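Billix Says Its Robot Can Help With the Sorting, Provided You Are Not in a Hurry

AMBRIDGE, Friday, January 7, 2022 - Billix, the Ambridge company that has been promising to take the small chores off your hands, today released the first results from Clumemer, its program to find out whether a robot can do the dull parts of a stockroom shift or a Saturday at home. The short answer is some of them. The longer answer is the rest of this release.

Clumemer covers 57 everyday jobs, picked from lists that store staff and householders sent in when we asked what they would happily never do again. The robot now does 13 of them well enough that we would leave it alone in a room with them. Folding a fitted sheet is not on the list. We understand it is not on most people's lists either.

Much of the work so far has gone into small, flat things: cards, packets, labels, the contents of that one kitchen drawer. Picking a card up is a modest achievement for a four-year-old and a respectable one for a machine. Passing things across a table to a person is harder, as people move about and have opinions on where their fingers should be.

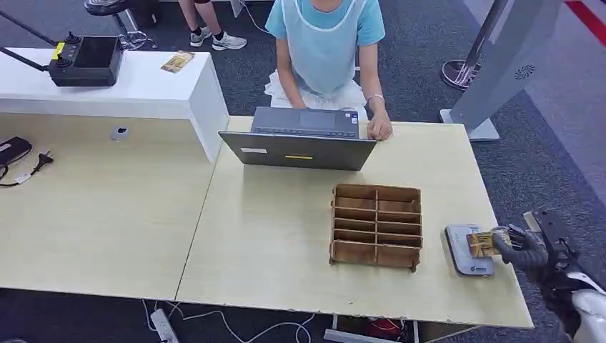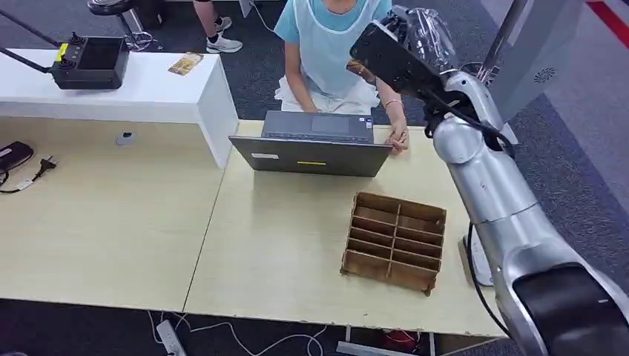
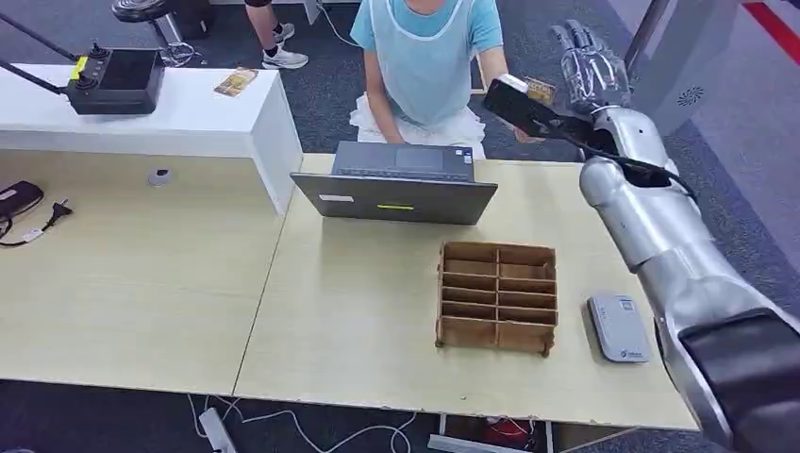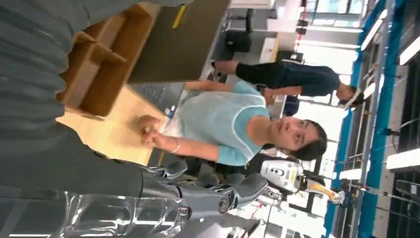 Clumemer tabletop work at Billix, Ambridge. The robot's hand is holding a small card or packet in the first picture; in the third, it grips a phone with a card on top.

The trials have passed 2,000 attempts since September, and every one of them was logged, including those we would have preferred to forget. Small items went where they were meant to go often enough to encourage the engineers and seldom enough to keep them employed. A fair share of the misses ended on the floor. The robot does not yet pick things up off the floor, so that chore has stayed with us.

Speed is the other matter. A person with a cup of coffee in one hand will still beat the robot at sorting a tray of cards, and will probably finish the coffee. Billix believes there is a place for a slow worker who doesn't mind repetition - back rooms, parts counters, returns desks - and is less sure about the home, where the drawers are deeper and the dog has not been consulted.

The next stage moves to Mahama, where Billix will set up a working stockroom with real shelves, real boxes and the usual shortage of space. The robot will be asked to sort, hand over and put away small goods alongside staff, who will be free to do it themselves if they lose patience. How often they do will be one of the published results.

Billix is not taking orders, and no price has been set. Shops and repair counters that would like to suggest a chore for the next round may write to the Clumemer desk at the Ambridge office. Suggestions involving ovens, ladders or toddlers will be read with interest and declined.

About Billix

Billix builds and tests robots for light work in shops and homes. It is based in Ambridge and has 47 employees, all of whom still do their own dishes.

Press contact: Clumemer desk, Billix, Ambridge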